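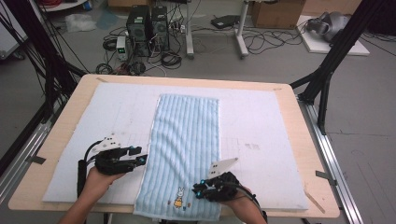 How long does the Koranar mill tour take? Allow two hours, including the walk back up from the dye house.

We went on November 14, 2024 with a group booked through Ilberg library. Parking is on Skinner Road and costs nothing. Shivam Ahuja led us through the weaving floor, where 29 looms were running, so bring the earplugs they hand you at the gate. He has worked there since the Pader plant closed and knows every machine.

Cotton comes in on cones and leaves as towelling, 1000 metres to a roll. The dye house was the best part for colour and the worst for smell. The cutting and hemming room was on its lunch break when we got there.

The seconds shop takes cards. I bought two bath mats and a grey hand towel. The next open day is in March and places are capped at 200.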